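When I ask Noémie Melnyk what changed after the laundry at Clostholm started preparing for automation, she laughs and tells me about her wrists. "I used to fold all day and go home with them in a bag of ice," she says. "Now I show the machines how I do it, and I get to be fussy about it!"

She has been folding for 16 years, most of them at the old MacPherson plant, and she admits she came over in May expecting to be shown the door. Her shift lead, Ghislain Sawatzky, had the same worry (he has 8 people under him, and he likes every one of them).

"My job is more talking now," he tells me. "Somebody has a better way to take hold of a sleeve, and we all stop and argue about it."
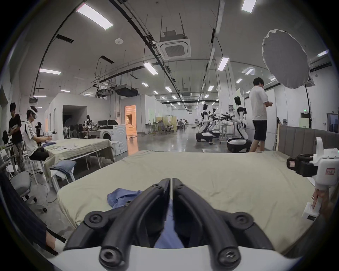
What he misses is the chatter over the carts, and he'd like a longer lunch to make up for it. Noémie wants her new job title put in writing, with the raise, and she has asked twice.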